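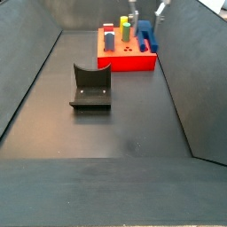

Cajón gris de paredes inclinadas.

Acta de la junta vecinal de Sukville, martes, 5 de enero de 2021

Preside Shirley Lavoie. Se aprueba el acta de septiembre sin cambios.

1. Cuentas. El ejercicio cierra con 2.913 euros. Quedan pendientes 2 recibos del portal de la calle Pellora. 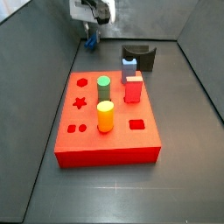 Dedos azules sobre el suelo gris.

2. Tejado. Melnyk ofrece reparar el canalón por hasta 3.000 euros – sin andamio. Se pide otro presupuesto a Skosis antes de decidir.

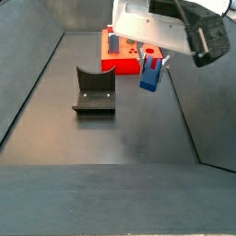
3. Cuota. Se mantiene en 255 euros por trimestre. Un vecino del bajo vota en contra y pide que conste.

4. Ruegos. La puerta del garaje sigue cerrando mal. Se avisará otra vez al cerrajero.

Se levanta la sesión a las ocho y media.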